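Jendulik 糖厂开放日参观记

糖厂每年开榨季结束后开放一次,时间在三月,上午九点半进场,下午三点清场。报名在镇上的 Arau 书店登记,不收费,只收一双鞋套的押金。我住在河对岸,坐第二班公交过去,下车后沿铁路支线走一段就到南门。支线现在不运甜菜了,甜菜全部改由卡车从周边农场送来,轨道还留着,枕木间长满了草。

进门先在门房领安全帽和反光背心,然后看一段安全说明。说明里讲得最多的是粉尘。糖粉和面粉一样,浓度到了一定程度遇火会爆,所以包装车间不许带打火机,手机也要关掉。有人问能不能拍照,回答是收料场和展室可以,车间不行。

第一站是收料场。甜菜卸下来以后先过水槽,泥、石头和叶子在这里分开。开放日时生产已经停了,水槽是干的,槽底能看到一层没冲净的沙。讲解员说,榨季高峰时一天进厂的甜菜有 2000 吨,卡车排队一直排到公路上,镇上的人每年都为这个抱怨。去年厂里在西侧修了候车场,情况好了一些,不过夜里倒车的提示音还是能传到河这边来,我在家里就能听见。

然后是切丝和浸出。甜菜切成截面像屋顶瓦一样的细丝,V 形,这样表面积大,又不容易压成一团。细丝送进浸出塔,热水从另一头进来,糖慢慢走到水里。塔很高,我们只能在底层的平台上看一圈。剩下的菜粕压干以后做成颗粒,卖给养牛的人家。门口有一袋样品可以抓一把闻,味道有点像烤过头的饼干。

清净工段讲得比较快。石灰乳加进糖汁,再通二氧化碳,杂质沉下来,过滤掉。石灰窑就在厂区里,烧石灰得到的二氧化碳正好拿来用。滤泥每年拉回田里改良酸性土,农场主自己来装,只付运费。蒸发工段有一排罐子串联,前一个罐子出来的蒸汽给后一个加热。讲解员画了一张示意图,画得很潦草,但是比墙上那张彩色的好懂。

煮糖间是我最想看的地方。煮糖罐上有一个小圆窗,操作工从前靠取样杆取一点糖膏抹在玻璃片上,对着灯看晶粒大小,现在主要看仪表,取样杆还挂在墙上,据说老师傅仍然要抹一片才放心。起晶时加进去的晶种极少,是磨得很细的糖混在酒精里。晶粒长到合适的大小就放糖,进离心机甩掉母液。同一锅母液还要再煮两次,最后剩下的糖蜜卖给酵母厂和酒精厂。

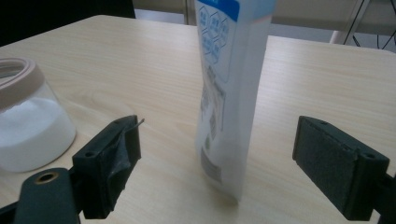 白糖的等级主要看色值、灰分和颗粒均匀程度,在家里用的时候,感觉得到的基本只有颗粒粗细。粗的化得慢,撒在面包上好看;细的适合打蛋白和做蛋糕;糖粉里常要掺一点淀粉防结块。颗粒一细,光凭眼睛就很难认了,像这种透明玻璃罐里的白色细粉,装到一半多一点,面上平平的,说是糖也行,说是盐也行。厂里的建议很简单:罐子上写字。另外一条建议是盖子要盖严,糖本身放多久都不会坏,怕的是受潮结块和吸味,不要和咖啡、香料挨着放。我回家以后把橱柜重新排了一遍。

包装车间隔着玻璃看。一条线装一公斤的纸袋,一条线装大袋,还有一个小间做方糖。方糖是把略微润湿的砂糖压进模子再烘干,工艺一百多年没有大变。讲解员提到,最早的方糖机器图纸有一份复制件在展室里,原件归 Ševčík 档案馆。我后来去找了,在楼梯转角,光线不好,看不太清标注。

展室在老办公楼的二层,共 7 个小间。前两间讲甜菜育种,展板字太多,大部分人直接走过去。中间几间摆旧设备和旧包装,有糖锥、敲糖用的钳子、铁皮糖盒,还有一本工资账,翻开的那一页最后一行编号是 1074。再往后是一间老实验室,旋光仪还能用,可以自己往管子里灌糖水看读数。我和另外几个人排了十来分钟的队,读数和标签上写的浓度差得不多。
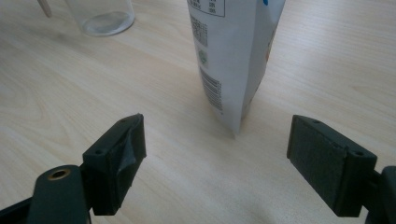
午饭在食堂吃,菜只有两样,炖豆子和煎肉饼,价钱便宜,甜点是糖蜜蛋糕,颜色很深,比想象中的苦。饭后有一个做糖霜的体验课,要另外交材料费,我没有报。我倒是和同桌聊了一会儿木头桌面,她家做木工,说糖厂、面包房这类地方从前都爱用浅色木案板,撒了东西容易擦,也不显旧。我喜欢的也是这种浅米色的面子,木纹细细地斜着走,偶尔有几处淡淡的、打着旋的节疤,用上几年也不难看。她提醒我,糖浆滴在木头上不要用刀刮,拿湿热的布盖几分钟再擦。上油用食品级的矿物油就可以,一年两次。Dreltel 那家五金店有小瓶装的卖。

下午看了污水处理站和试验田,这一段人少,多数带孩子的家庭已经走了。试验田里还没有播种,只插着品种牌。污水池经过厌氧处理,沼气供锅炉用,站在下风口有味道,但不重。

厂里的小卖部在出口旁边,有冰糖、红糖、方糖和印着旧商标的布袋。我买了两包细砂糖和一袋菜粕颗粒,后者是替邻居买的,他养了兔子。

几点提醒给明年想去的人:鞋要穿平底的,车间里的格栅走道会卡鞋跟;浸出塔那边热,外套最好寄存在门房;展室没有电梯;下午三点零五分有一班公交回镇上,错过了要再等一个多小时。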